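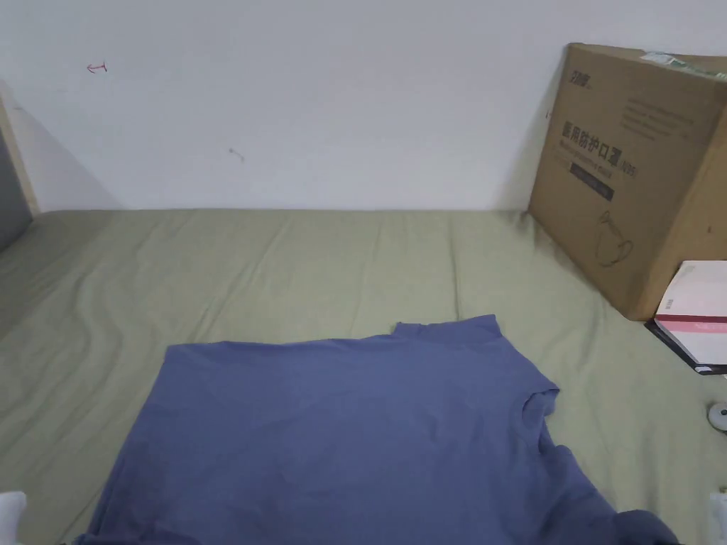
Operators at Fenderside asked in November whether they would still be folding once the Listora cell was running, and the answer on most shifts is yes, a little. The cell takes the plain items. Odd sizes, stained pieces and anything with a zipper stay with people.

4.2 Laying out a T-shirt for the cell

1. Log in at the panel and choose Short Sleeve.
2. Lay the shirt flat on the work surface, one layer, with both sleeves out to the sides.
3. Smooth the large creases by hand. Small wrinkles can stay.
4. Pull out any bunched hem. A gathered hem is the usual cause of fault 84.
5. Step back behind the line and press Start.

Note: If fault 84 comes up twice on the same shirt, fold it by hand and log it as Manual. Manual folds do not count against your shift.

Caution: Do not reach in to straighten a sleeve while the amber light is on. Press Hold and wait for green.

4.3 Who does what

The folding station used to take two people. It now takes one, who lays out and checks, and the second position has moved to sorting — same grade, same breaks. Staff trained on the older Drakach folder need the 40 minute refresher before working alone. Book it through the Teoh desk by Thursday for the following week.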